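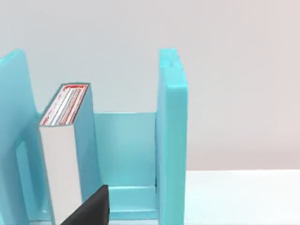
About us

Gough Office Supplies sells desk and storage products to schools, libraries and small offices. We started as a stationery counter in Zesari and moved to our present building on the Gurkow road when we ran out of room for paper.

The firm has been in business for 40 years and is still owned by the same family. We employ 8 people. Most orders come from within the county, but we post small parcels anywhere in the country.

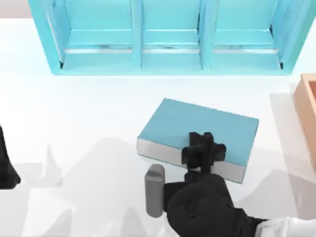

Turquoise unit with three open compartments.

What we sell

We keep roughly 1,000 lines in stock, from exercise books and envelopes to filing trays and shelving. Lumotis, our own range, covers the things customers ask for most often: pens, card, folders and labels. Anything we don't hold can usually be ordered in within a week.

Schools and libraries can open an account and pay monthly. There is no minimum order on an account. Carriage is free on full boxes of copier paper.
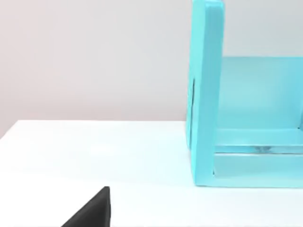 Side panel and recessed back, in turquoise.

Visiting and collecting

The trade counter opens at 8 in the morning and closes at 5. Parking is at the rear, through the second gate. Please bring your order number if you are collecting. We close for stocktaking for two days in November, and orders placed then go out when we reopen.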